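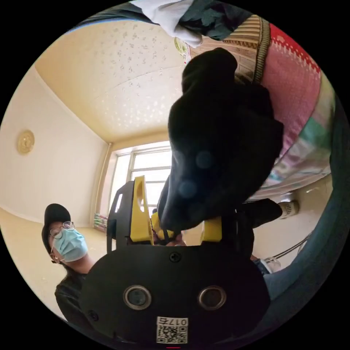

Presolura party, who was inside?

duan_reader
Did anybody here get into the Presolura dinner in January? I read that Abdelilah Younis came out only at 11 p.m. and stayed for one song.

mirelle607
I was at the second room, by the kitchen. He came closer to 10:30, and it was two songs. The list had 522 names and the door let in over 600, so you can imagine the coats.

duan_reader
Thank you. The magazine wrote that it was his farewell.

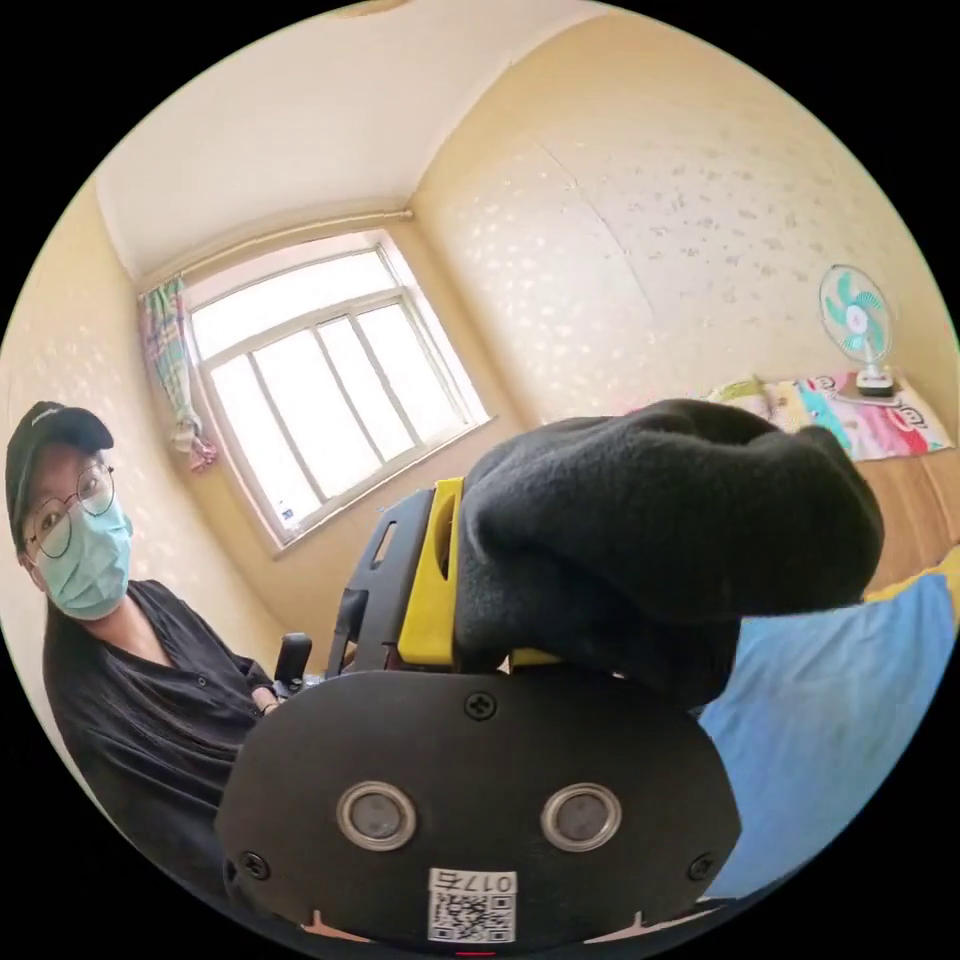 Cap, glasses, mask, black shirt

tobk
It was not a farewell. Adel Ramadan said in his toast that the Bruten book is coming in 2029 and Younis is making the pictures for it. Who retires with such a contract?

mirelle607
I heard the toast also, and he said "we hope". This is a different thing -- people at Jusidham have been hoping for this book since I moved here.

tobk
You were next to the kitchen, with respect. I was three tables from him. 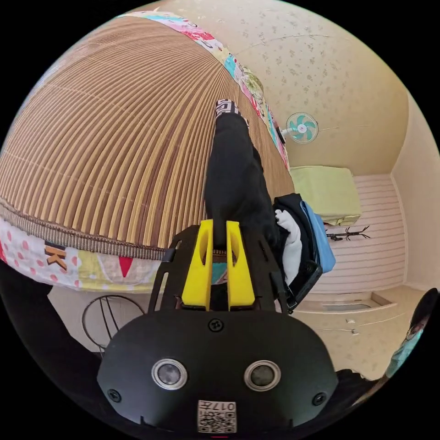

And I will add that the first book was also announced at a dinner, and it was printed. Late, but printed.

duan_reader
So maybe both are right. Does somebody know which songs?

mirelle607
The slow one from the Duan years, then one I did not recognize.

tobk
One song. The second was only the piano.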